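Bench notes, two-arm cell, Friday, May 23, 2025
Ceresden bay. Frame on the black cloth, both grippers at the front rail.

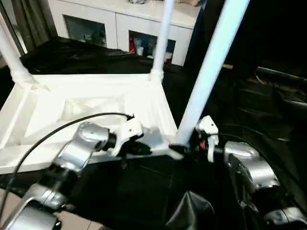 House rules for shared holds (draft 4)

Sherif Lamrani wants these on the wall before the Bomumbridge visit in June. Fix my wording as you go.

- Speed cap 235 mm/s any time both arms are on the same part. No exceptions for "just a quick one".
- One person calls moves. Other person on the e-stop, hands off keyboard.
- Clamp checked by hand before arms are enabled, not after.
- Gripper cable: slack looped outboard of the arm, run full wrist travel at low speed first. Check agian after any tool change.
- Cloth pulled flat under the arms. Folds get flattened before start, incl. the middle.
- Log force limits for both sides. Left only is not a log.

Open: Ait Brahim template says 5 dry runs, Vovollow sheet says 12. Going with 12 untill Sherif rules on it. Also whose colour code for the floor tape?

To do: print, laminate, bin draft 3.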